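Kerevow Two-Hand Sorting Station
Operator Guide, Section 4: Working Alongside the Station

4.1 What changes at your bench

Before the Kerevow station was installed, returned and mixed goods at Lorbridge were sorted by hand at the long benches. The station now does the first handling of single items. Operators load the table, answer queries on the side panel, and deal with anything the hands set down or refuse.

Your job title and shift pattern stay the same. The main differences are:

You will stand less and walk more. One operator covers two stations.
Lifting from floor totes is still done by a person. The station does not reach below table height.
Fragile and soft items are still checked by a person before packing.
The pick target of 200 items per shift no longer applies to individual operators. Counts are kept per station.

Questions about duties go to Struan Purves, shift lead, and not to the Warrier service line. Warrier handles faults only.

4.2 Before you load

1. Check that the panel shows PAUSED. If it shows READY, press the yellow key once and wait for the tone.

2. Wipe the tabletop with a dry cloth. Use Judeck surface cleaner for sticky marks. Light scuffs do not need to be reported.

3. Look at both hands. The fingers should be clear of the table edge and free of tape, string or packing film.

CAUTION: Do not move the fingers by hand while the panel light is on. If film is caught in a joint, switch off at the wall and wait 40 seconds.

4.3 Loading a mixed batch

1. Place items one at a time. Stand cups and mugs upright.

2. Keep small items off the two round holes near the back edge of the table.

3. A soft toy may be loaded on a plate if the two arrived together. Leave the tag on. The station will log them as separate items and ask you to confirm.

4. Food samples and play food go on the right side of the table.

5. Step back behind the floor line and press START. Stay in view of the panel until the first item has been logged.

NOTE: If the station stops with code 239, it cannot tell where one item ends and the next begins. Press PAUSE, move the items apart, and press START again. Do not take the batch off the table.

6. Compare your table with the mixed batch shown at the end of this step. The mug is at the back left, with the plate and toy right of center and the swirled roll at the far right. 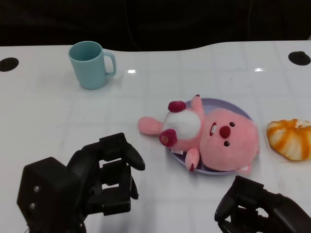

4.4 Clearing the table and handing over

1. Press PAUSE and wait for the tone before reaching in.

2. Put refused items in the gray tote. Write the batch number on the slip.

3. Read the item counter on the panel. At 3000 items the finger pads are due for a change. Enter this in the station log and tell the incoming operator.

4. Leave the panel on PAUSED at the end of your shift.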